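Flastivora Community Pantry
Progress report to the Nieminen Fund, period ending March
Prepared by Leena Pesonen

Snack sorting

The grant covers the after-school snack table and the supplies that go with it. During this period we moved sorting out of the storeroom and onto the round-edged table in the front room, which now has a pink printed cover that wipes clean. Single-wrapped snacks arrive mixed together from our supplier, Tireo, and have to be separated before they go into the take-home bags.

We budgeted for 400 bags and packed 400. Each one gets a cookie packet and a mix of smaller wrapped items. The small twisted wrappers slow things down the most, as they slip under the larger packets and get missed on the first pass. Kenta Fukuda now has them pulled out before anything else is sorted.

Labels are the other slow point. Part of the stock is printed in Chinese, including the red and orange wrappers and the bright green packets. Kenta is writing an English sheet with the name and ingredients of each item, so that families can check for allergens. Five items are still to be done. 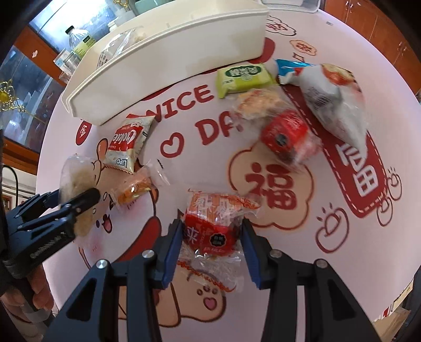 Storage

The shelving paid for in the first installment is up and in use. Cookies such as the LiPO packets go on the upper shelves and anything in thin clear film goes below, where it is less likely to be crushed. We had some breakage early on from stacking cartons too high and have stopped doing that.

Spending and next steps

Of the supplies line, $600 is unspent. We ask to carry it over to the next period for clear bins with lids and a label printer. The ingredient sheet should be finished before the next delivery, and a copy will be sent with the next report.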